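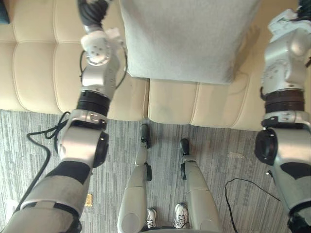 Both arms over the sofa, head camera view.

Hand Comparison Trials: Participants Wanted

Grendo is looking for seven people to help compare two robot hands and two arm controllers on household cloth tasks. The work takes place at our Indlow site, in a room furnished like a living room. You do not need an engineering background. You do need to be comfortable standing for long stretches and repeating the same task with small changes.

What you will do

Each participant works with an operator and runs the same set of tasks with each pairing of hand and controller. Tasks include picking up clothing, spreading it on a sofa and folding it. You will set out the cloth, start each trial, and score the grip on a paper form. A full set is 40 trials. Last September we logged over 1,736 trials with the older Athumani controller, and your scores will be compared with those. 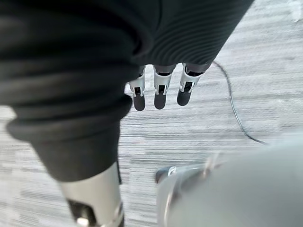 Wrist camera view: fingertip pads and ribbed knit fabric.

Wrist camera footage is reviewed after each set. We ask participants to mark the point where they think the fingers first took hold of the cloth — or missed it. Training for this is given on the first day and is paid. 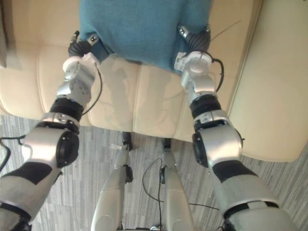 Requirements

Age 18 or over
Able to lift a laundry load and kneel on carpet
Closed, flat shoes
Available for four half-day sessions
Willing to be recorded during trials

Pay is $162 per session, including breaks. Parking is free.

How to apply

Write to Jozefína Zeman, trials coordinator, with your available days and a few lines on any work you have done with your hands — sewing, repair, kitchen work and so on. Technical questions about the hands or controllers go to Elias Farah.

Posted 5 January 2025. Open until all places are filled.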